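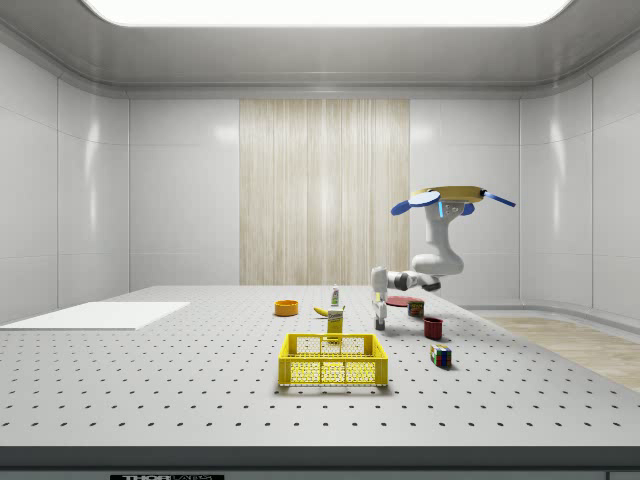

Sigita Kazlauskienė
Workshop notebook, April 18, 2018

Open day prep, plus what came of it. Writing this up while it's fresh, mostly for Nulton, who missed the whole thing and will ask me.

We ran the simulated cell on the big screen next to the bench (same table, holes and all, Thorlabs label on the front edge). Yellow crate front and center, arm behind the table, and the usual junk spread out for it to go after: banana, bowl, the red cup and plate, the Rubik's cube. I wanted the crate empty at the start of every run so people could see things go in, and I'm glad I stuck to that, it gave them something to root for!

Over 80 visitors through the door, in 6 groups. Mahmoudi did the talking for the first few and I drove, then we swapped when his voice went. Kids went straight for the cube every time. "Can it solve it?" No, it can put it in a box, and they were a lot less impressed by that than I'd hoped. The banana got the biggest laugh, I have no idea why.

The Fladetti people came with the second group and stayed through the third. Good questions from them, mainly about how much of what we tune in simulation carries over to the real arm. I told them grasp approach carries over pretty well and contact doesn't, especially on thin stuff. The plate is still our worst object. Coming straight down on something that flat, the fingers either skate off the rim or press into the table, and I had 2 failures in a row on it with everybody watching. Took the plate out of the pick list after that and nobody minded.

Things that bugged me:

Reset is too slow. By the time everything is back in its spot the group has started chatting and you have to win them over again. Clokell says he can script the reset to one key, he's been saying that since January.

The small bottle at the back tips if the arm brushes it on the way past. Want a higher travel height before the next one, even if it makes the motion look a bit lazy.

Default viewpoint is nice and wide but folks at the back couldn't tell when the gripper had closed. Add a second window zoomed in on the fingers.

Also need to reprint the handout, the joint limits table is from the old arm. Mahmoudi spotted it halfway through the afternoon and crossed it out by hand on the whole stack, bless him.

Tomorrow: pull the logs, go through the plate failures frame by frame, and bug Clokell.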